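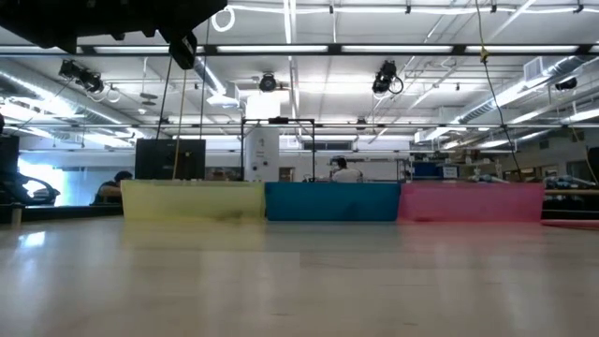
Seed swapping season is back and I am ridiculously happy

January is when my tomatoes finally start to colour up, and it's also when I start thinking about what to save from them. I know most people think about seed in spring. I used to as well! But the best seed comes off the best plants, and you have to notice those plants while they're still standing in front of you, so I've been wandering the rows at 7 in the morning with a cup of tea and a roll of red wool, tying a bit around every truss I want to keep.

This year's favourite is a squat, ribbed tomato that Agata Barbieri gave me at the Mastcombe swap. She calls it Vodon, after the village her seed came from, and I haven't found it in any catalogue. Dense flesh, hardly any juice, and a flavour that made me stop chewing and go and find someone to share it with. I only got two plants up, so those two are being treated like royalty.

If you've never saved tomato seed, please have a go. Squeeze the pulp into a jar, add a splash of water, and leave it on the laundry windowsill for a few days until it smells awful and grows a skin of mould. Tip off the muck, rinse the seed in a sieve and spread it on a plate. I used paper towel for years and spent every winter picking fluff off seeds, so take my word for the plate. Write the name down straight away, too. I have an envelope that says "the good one" and I'd dearly love to know what I meant.

Beans are even easier. Leave the pods on until they rattle (such a good sound), shell them in front of the cricket, and give them a couple of nights in the freezer once they're properly dry, in case of weevils. I grew Taras Horobets' purple climbers last summer from one small handful and ended up with 332 beans, counted out on the kitchen table while a roast was in the oven. That's plenty to plant, plenty to give away, and a pot of soup besides.

Pumpkins I'm still learning. They cross with anything nearby, and my first go at hand pollinating gave me something grey and warty that tasted like wet cardboard – the chooks loved it. I've taped up a few flowers this week for another try.

The next Mastcombe swap starts at 2 in the afternoon, in the hall behind the library. You don't need to bring seed if you haven't got any. Come and take some home, grow it, and bring a bit back next year. I'll be the one talking far too much about beans.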